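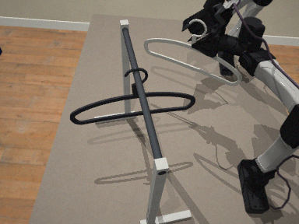
Greifer-Vergleich in der Sim, Kleiderbügel auf Stange: Finger oder Kamera?
Erstellt von kabelsalat_pn (Pouran Naseri), April

Moin zusammen. Häng seit Tagen an der Bügel-Aufgabe, zwei Arme, kleine Stange, alles nur Simulation. Will zwei Fingersätze vergleichen, bevor wir was bestellen: den spitzen Standard und den breiten von Pavura. Controller ist der Zetau-Stack, 40 Hz, Impedanz an.

Stand jetzt: 360 Durchläufe pro Satz. Der spitze greift den Bügel oben am Bogen recht sauber, aber beim Einhängen dreht er mir gern weg. Der breite dreht weniger, braucht dafür mehr Platz neben dem Haken und stösst dann an. Unentschieden irgendwie. Jemand Erfahrung damit?

gritdale_fan
Breite Finger, fertig. Bei runden Profilen hast du mit Spitzen nur Punktkontakt, da hilft auch kein Regler. Wir haben das mit den Gritdale-Backen durch, nie wieder zurück.

momentenfrei
Seh ich anders. Punktkontakt ist in der Sim meistens ein Reibungsproblem, kein Fingerproblem. Was hast du für Reibwerte drin? Und wo greifst du genau? Direkt am Hals oder weiter aussen?

kabelsalat_pn
Reibung ist default, ja ich weiss. Greifpunkt nah am Haken, oberer Bügelrand.

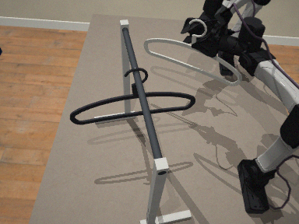 Weiter aussen hab ich probiert, da kippt er sofort, und der zweite Arm müsste stützen. Würd ich gern vermeiden, der soll später was anderes machen. Ach so, und der helle Bügel vor dem dunklen Greifer, Kontrast ist also eigntlich kein Thema für die Aussenkamera.

momentenfrei
Default Reibung und dann Finger vergleichen... sorry, aber damit vergleichst du den Solver. Stell die Kontaktparameter erst mal vernünftig ein, sonst sind deine 360 Läufe für die Tonne.

gritdale_fan
Quatsch, relativ stimmt der Vergleich trotzdem. Beide Sätze haben die gleichen Werte.

momentenfrei
Nein, eben nicht. Flächenkontakt und Spitze reagieren komplett unterschiedlich auf den selben Parameter. Frag mal halilovic, der hat das doch für den Halilović-Adapter alles durchgemessen.

halilovic_dd
Hab ich. 2.066 Griffe, langweiligste Wochen meines Lebens. Bei niedriger Reibung gewinnt breit, drüber wars egal. Aber andere Frage: was macht die Handgelenkkamera? Nur Aussenansicht reicht beim Einhängen nach meiner Erfahrung nicht, Haken und Stange verdecken sich.

kabelsalat_pn
Hab an den Armen auch Kameras, so sieht das momentan aus:

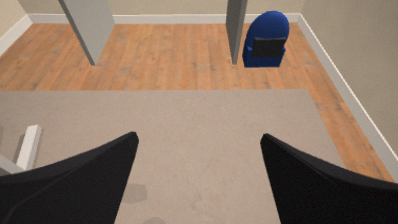
Öffnungswinkel ist noch nicht final. Mir nehmen die Finger unten ziemlich viel weg, beim breiten Satz wirds noch schlimmer. Überlege, die Kamera 12 Grad nach oben zu kippen, aber dann verlier ich den Bereich zwischen den Spitzen, und den brauch ich ja.

halilovic_dd
Nicht kippen. Lieber weiter nach hinten setzen, kostet in der Sim ja nix. Auf dem echten Arm dann halt Halter drucken.

gritdale_fan
Und dann hängt das Kabel im Bild, kenn ich. Ich würd kippen.

kabelsalat_pn
Ok, ich setz sie erstmal zurück und dreh an der Reibung. Lass beide Sätze über Nacht nochmal laufen, Zahlen kommen dann hier rein. Falls wer brauchbare Kontaktwerte für Kunststoff auf Kunststoff hat, gerne per PN.

momentenfrei
Schick ich dir nachher, so gegen 21 Uhr.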